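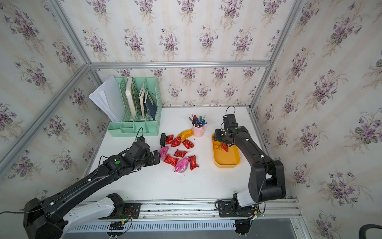
I want to write a few posts about learning a language when you are already past forty. My own case is English, but I think it is similar for others. 1/

I began with the evening course in Bruvasby. We were a small group, and the teacher spoke very slowly. I understood everything in the classroom and nothing at the bus stop. 2/

The first real help was the radio. Every morning I listened to the local news while I made breakfast. The weather report is the best part for a beginner, for the words come back each day. 3/

In February I started to write down one sentence every evening. Only one. On 3/3/19 I read all of them again and found 51 mistakes with "the" and "a". My language has no such words, so I put them in like salt.

Now I make fewer mistakes, I hope – please correct me if you see one. 4/

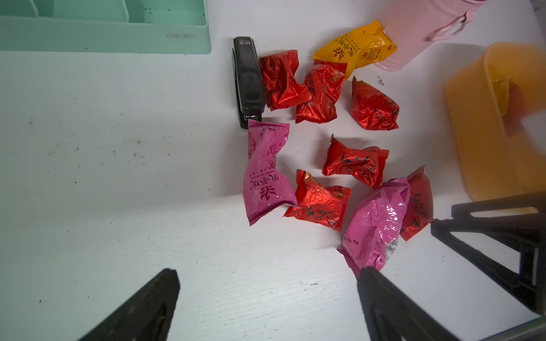 Many people ask me about word cards. I used them for two winters. My box has 339 cards, and I still know most of the nouns. The verbs have left me. "Get" alone needed a whole row: get up, get over, get by, get along. 5/

What worked better for verbs was reading letters to the editor in the Bruvasby paper. People there are angry about parking, and angry people use short, strong verbs. 6/

Speaking is still the hardest for me. On the telephone I prepare my first sentence on paper, and then the other person asks something I did not prepare. Last week I had to spell my street name for around two minutes. 7/

If you are learning too, which word do you always say wrong? Mine is "vegetable". I have tried it in three parts and in four parts, and at the market I still point with my finger. 8/8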